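Terusel Shoe Table -- README

What's in the folder, how it's named, and what we mean by words like "pair." Maintained by Stepan Prokopenko, who also owns the opinions.

The subject is black leather shoes on a table: standing them up, setting them down, putting them on a stand. If you came for sneakers, try Fondgate. 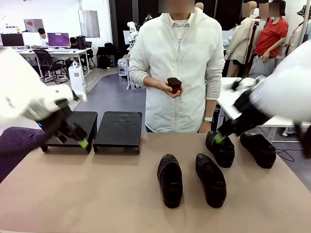
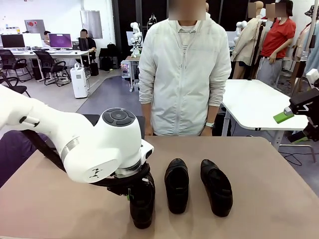
Black leather shoes on the pinkish tabletop, both times.

Contents

The release holds 618 clips in 20 folders, one folder per session. Each clip has a matching text file with the task name, the start layout and a note. The notes were typed at the end of long afternoons and get shorter as the folder numbers go up. Folder 17 is mostly the word "fine."

Tasks

stand_place: a shoe goes from the tabletop onto one of the low black stands.
pair_align: two shoes end up side by side, toes the same way.
upright: a shoe is set on its heel with the toe raised.
brush_pass: brushing. The smallest task by a long way, and the one everybody asks for first.

Words we argued over

Pair -- a left and a right of the same model. Two lefts standing close together and looking confident are not a pair. They are labeled "two_shoes," and this label exists for a reason.

Toe direction -- given from the side of the table where the person stands. Early notes used "toward the window," which stopped being useful once the table was moved.

Upright -- heel down, toe up. A shoe leaning on another shoe gets "leaning." A shoe on its side gets "side," however hard it tried.

Stand -- the low black platform with short legs. We tried "plinth" for a week and it made the notes sound like a museum.

Shoes and names

Shoes carry short names in the text files. Amura is the pair with the stiffer heel. Obi is the pair with the softer one, which creases over the toes and will tip if you look at it sideways. Names refer to pairs; add _L or _R for the single shoe. Laces, tongues and insoles are not labeled.

Known problems

Black shoes on black stands. Yes. Outlines of the sole are unreliable there, so use the layout line in the text file instead.

97 clips have the left and right suffix swapped. They are listed in swapped.txt and will be fixed in the next release, as promised in the last one.

Polish is not recorded. Some shoes get shinier between sessions and the notes do not say when.

In folder 3 the task name is spelled "pair_aling" throughout. Scripts now depend on it, so it stays.

Corrections

Send the folder number, the clip number and what you think it should say. Stepan reads the inbox on Saturday -- please don't send a second message on Friday asking about the first.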